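Baskets and Blocks -- The Gallery

Hello again! October got away from me, so this page is going up later than I promised, but I finally have the basket and block pictures together in one spot. If you've been following along you'll know I have a weakness for wicker. I came home from the Heria flea market with yet another tray basket (four dollars, and I didn't even haggle), and I've been using it for everything from mail to clementines to the kids' colored blocks.

The blocks are the part people keep writing to me about. We went through a long stretch of keeping toys in deep bins with lids, and the small pieces always sank to the bottom and stayed there until somebody tipped the whole lot out on the rug. Trays have been so much easier on my nerves.

1. Wicker and three colors

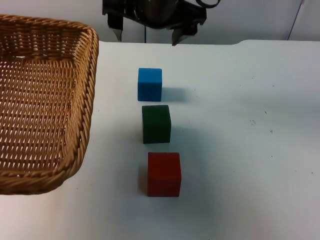
I grew up with a basket like this on my grandmother's sideboard. Hers held bread rolls and, at Christmas, walnuts that no one under 17 was allowed to crack. She used to dust it with an old paintbrush, and I still do mine that way -- a soft two-inch brush gets into the weave much better than a cloth does. If yours is really grubby, wipe it with a barely damp sponge and let it dry somewhere airy for a day. Don't soak it! I soaked one years ago and the bottom went wavy and never came back.

Emlyn Jarman wrote in to ask whether crumbs and sand fall through an open weave. Yes, Emlyn, they do, and I've decided that's a good thing. I lift the tray, wipe the table underneath and put it back. If it bothers you, a square of felt cut to fit will sort it out (round off the corners of the felt too, or it bunches up).

2. Blue over the basket, green still on the table

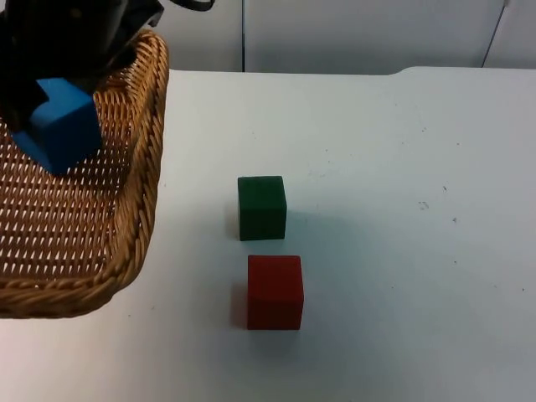
Angharad Maddocks
Writer and chief tidier, Small Rooms

I do love that blue against the honey-brown cane. Strong plain colors look so good with wicker, and I've been putting them together all over the house ever since -- there's a green mug full of pencils in a basket next to me as I type this.

A few of you wanted to know what size tray to look for. Mine is on the shallow side, and that's what I'd go for with blocks, so that small hands can see what's in there without digging. Check the rim before you buy. Run your thumb all the way along the braid and feel for loose ends, and pass on anything that snags your sleeve. I turned down a beautiful one at the same market for exactly that reason and I've been a bit sad about it ever since.

Divina Ignacio has promised me pictures of her button trays for the next gallery, and I'd love to see yours too. Send them by the 20th and tell me where you found the basket!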